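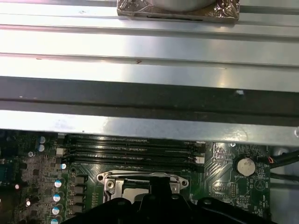 I've been promising the Surnurcombe crowd a page about the old server for ages, so pull up a chair, because I have a lot to say about a dull silver box. It came out of the Van Acker office when they closed the upstairs rooms, and I paid 40 dollars for it, which my brother-in-law says was 40 dollars too much (he has a shed full of broken whipper snippers, so I'm not taking advice from him). It weighs as much as a bar fridge and has about as much charm. Still, I've got a soft spot for big boards, and with the four black memory slots sitting empty and their little white latches on show you can get a good look at how the whole thing is laid out, with the processor socket tucked in right beside them. All that ribbed silver metal gets me too! Somebody at a factory had to decide where every one of those grooves went. It throws the light back at you like a roof in January, so if parts of it look white, well, that's what shiny metal does.

For anyone new to these pages, I'm Dirk De Smet and I muck about with old computers in Flerneo. I'm no professional. I learned on a neighbour's cast-offs and by putting the wrong screws in the wrong holes, and I keep this gallery mostly so I can remember what went where.

The server has a name, by the way. The kids at the Pradodley homework club had a go at naming it and the winner was Gravy. I was hoping for something with a bit more dignity but fair's fair. Gravy was a file server in its working life, and judging by the label I peeled off the lid (now stuck inside the cupboard door) it was number 323 in somebody's inventory. I like to think of the other 322 out there somewhere, humming away in the dark.

A word about memory, while I'm on it. I get asked all the time whether you can take the sticks out of a server and pop them in the family computer. Mostly no! Server memory is often a different sort altogether, and even where it fits the slot the board may just sit there and sulk. Check the manual for your board, then check it again. I bought two sticks once on the strength of a friendly chat at a swap meet and they have been very good bookmarks.

If you are taking memory out yourself, push the latches outward with your thumbs, gently, and let the stick lift on its own. Don't yank. Hold it by the ends. I drop mine into egg cartons lined with anti-static bags, and I write the slot on a bit of masking tape as I go – future me is always grateful and past me always forgot.

And please keep a dish for screws. I used a saucer for years and then the cat found the saucer. Now it's a jar lid with a magnet glued underneath, and I haven't lost one since the summer before last. I sort them by where they came from and not by size, so lid screws go with the lid and board screws go with the board.

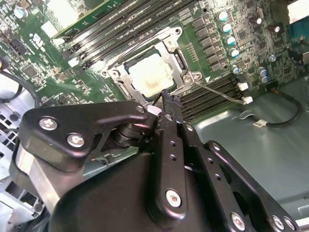

Page last changed 16 March 2012 by Dirk De Smet

Now for the mucky bit. The processor is in its socket with the silver frame round it, and have a look at the top of that chip, all smeared with whitish-grey thermal paste, with a bit of brown down near the lower edge. I love this stage. Some people hate the paste and I understand, it gets on your sleeves and the kettle and once on a very nice tea towel, but cleaning it off is about the most satisfying job in the whole hobby. It's like getting the burnt bits off a good baking dish.

My way is a lint-free cloth and a splash of isopropyl, and plenty of patience. Wipe from the outside towards the middle so you aren't pushing the stuff down into the socket. Leave the processor clamped while you wipe, it's much safer there than skating around on a bench. If the paste has set hard, lay the damp cloth over it for a minute and go and do something else. I've seen people use a butter knife. Please don't use a butter knife.

The thin silver lever is the other thing I wanted to show you, down at the lower right corner of the frame and lying across the memory slots. That's the one you work when it's time to get the processor out. Press it down a touch, ease it sideways from its hook, and let it come up slowly, because there's a fair bit of spring in those things and they can give your knuckle a decent whack. Every make has its own little variation, so if it doesn't want to move, stop and look for the catch you've missed. Then lift the chip straight up. No tilting, no sliding, and keep your fingers off the contacts.

Fresh paste goes on last of all. A blob the size of a grain of rice is my rule on an ordinary desktop chip and I go a bit bigger for something with a lid this size. People will argue with you about crosses and lines and dots until the cows come home. I've tried the lot and never found enough difference to lose sleep over.

What happens to Gravy next I haven't decided. I'd like to get it running as a place for the club's photos, and I've already priced a second-hand cooler at 173 dollars, so that idea went straight back in the drawer. If you have one lying about, or the right memory, I'm happy to swap for tomatoes or a working inkjet printer in a lovely shade of beige. Otherwise the board may end up screwed to the wall over my bench. The green would go rather well with the curtains.

I have roughly half a shoebox of other bits still to sort through, mostly cables and a couple of fans that rattle. I'll put those on their own page when I've worked out which is which. Gravy's power supply gets a separate page too – and do leave the insides of those alone, they can hold a charge well after they've been unplugged.

Contact Dirk | Copyright Dirk De Smet, Flerneo | Back to top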